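Laundry > Knits > How-to

Washing a wool sweater by hand

I ruined two good sweaters before I learned this, so please go slow!
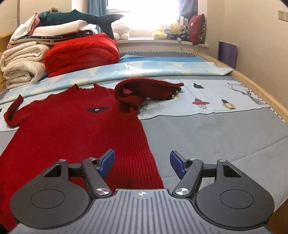
2 min read

Fill the sink with cool water, add a capful of wool wash and let the sweater soak. No rubbing – just press. 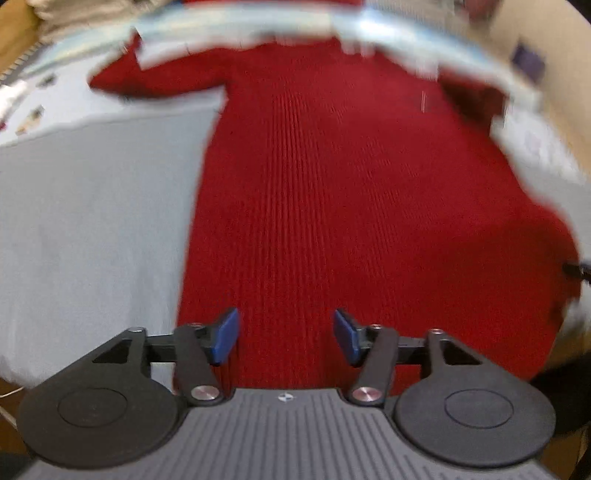
Drying

Roll it in a towel, squeeze, then lay it flat away from the heater. Fold the sleeves in once it's dry.
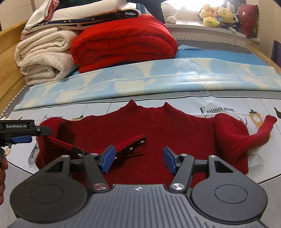
Fiona Baird, Laundry Editor

Mine take a full day (two in a damp May).

Filed under: Wool & Knits

Related
Getting pills off a cardigan
Storing winter blankets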